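I have spent the better part of four years teaching robots by remote control, most of it in simulated rooms, and I have come to a view that annoys some of my colleagues. We worry too much about the hands. The hard part of showing a robot a task is deciding where to go and where to look, and our training for new operators hardly touches it.

The work takes place in rooms like these, rendered, with plain walls and dark floors.
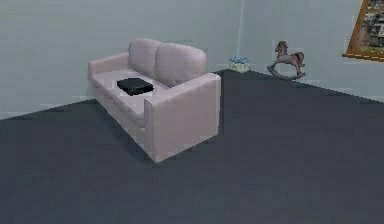
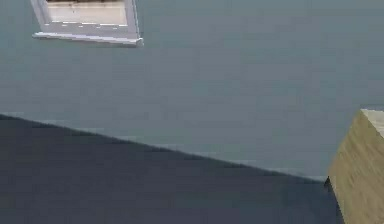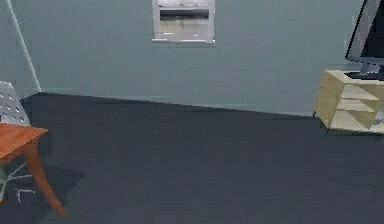

Does a person need to be good with a controller to teach a robot well?

A steady hand helps for the first few hours, but it matters less than being consistent. An operator who approaches the same kind of object in the same kind of way gives the robot something it can copy. A gifted operator who improvises every time gives it a pile of clever one-offs.

I learned this from watching two people at Clidari, where I ran a small group of operators. Aurelio Bermúdez had played driving games since he was a kid and could steer anything you put in front of him. Štefánia Bednárik came from bookkeeping and was slow. In August we trained one policy on his demonstrations and another on hers, 370 each. Hers was better, and the gap was not small. When we went back through the recordings, the difference was easy to see. She stopped in a doorway, turned until the target was in view, and then drove to it. He often drove first and found the target on the way, relying on his memory of the room from an earlier run.

That memory is the problem. The robot doesn't have it. If the operator knows the sofa is to the left and turns left while the camera still shows a blank wall, the recording says that a blank wall means turn left. Sometimes it will. Matúš Tichý, who did our training runs, used to call these "ghost turns" and threw them out when he caught them. I think he was right to throw them out, even though it cost us footage that had taken an afternoon to make.

People who disagree with me say that enough data washes this out. Matěj Brabec has made that case to me several times, and he makes it well. With enough operators and enough rooms, he says, the odd habits cancel. Maybe so, for a company that can pay for it. Most groups I know have five operators or fewer, and a habit shared by five people does not cancel. It gets learned.

The other objection is that simulation makes all of this too easy. You can reset a room in a second, so nobody minds a bad run. I agree with half of that. Cheap resets do make people careless – I have been careless myself at nine in the evening with a quota to finish. But the reset button also lets you repeat the same approach until it is clean, and in a real apartment you would run out of patience, or battery, long before that.

So my advice to anyone setting up a group like ours is dull. Spend the first week on looking. Have new operators say out loud what they can see before they move, and have them wait if they can't see what they need. Start them in a different spot each time so they can't lean on memory. Let them be slow. Leave the speed targets for the second month, and when you do set them, check whether the pauses at the doorway have gone missing from the recordings.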